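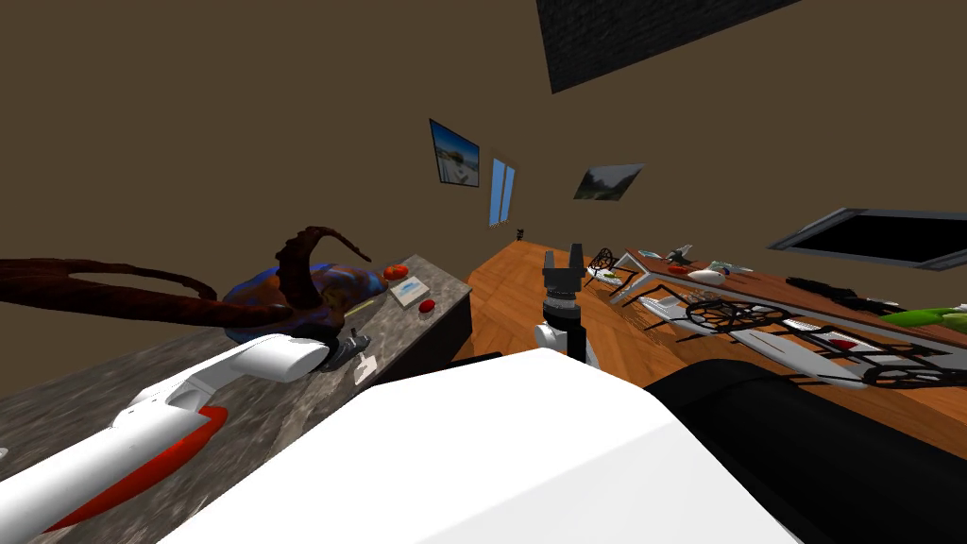 Beverley Bramwell objected, in a written response to the pilot report, that a worktop cannot be called cluttered until one knows what its users expect to find there. A letter left beside the kettle for a week may be forgotten, or it may be exactly where everyone in the house looks for letters. We accept the objection, and this section sets out how the coding scheme was changed to meet it.

Figure 4. Rendered view with a cluttered worktop in grey stone. A small grey device and a small white card lie on the surface.

4.2 Resting places and storage places

The pilot scheme recorded every object on a kitchen worktop as either in use or misplaced. The second category took in far too much. Diaries kept by 19 households in Drarnen and Draltmont show that many objects classed as misplaced had been put down on purpose and were later picked up from the same spot by a different person. Cards, keys, chargers and opened post made up most of these cases. Objects of the kind named in the caption to Figure 4 would all have been coded as misplaced under the pilot rules, whatever the household intended by leaving them there.

We therefore separate three conditions. An object is stored if the household names the worktop as its usual place. It is resting if it has another usual place but was put down with a stated purpose, such as being taken to work in the morning. It is stranded if no member of the household can give either a place or a purpose for it. The term "clutter" is kept only for stranded objects, although participants used it more widely in interview and we have left their wording unchanged where it is quoted.

Coding was done from the diaries and interviews together. Appearance alone was found to be a poor guide: a tidy row of jars could include several that had not been claimed by anyone, while a loose heap of papers was often a working system with a known order. Tokarz coded the Draltmont material and Bramwell the Drarnen material, and the two then exchanged a sample of 250 entries. Most disagreements concerned objects whose purpose had lapsed — an invitation to an event already held, for instance — and these are now treated as stranded from the day after the event.

Worktop depth was entered as a separate variable. In kitchens with a deep worktop, resting objects tended to gather along the wall and stay out of the way of cooking. Where the worktop was shallow they were moved more often, usually to the table, and some then lost their purpose in the household's account. Whether the move caused the loss cannot be settled from diary data. The material of the surface was noted but has not been used in the analysis, as stone worktops were found mainly in the larger kitchens and the two effects could not be told apart.

One limit should be noted. Diary entries were made at the end of the day, and objects put down and taken up again before the evening meal are probably under-recorded.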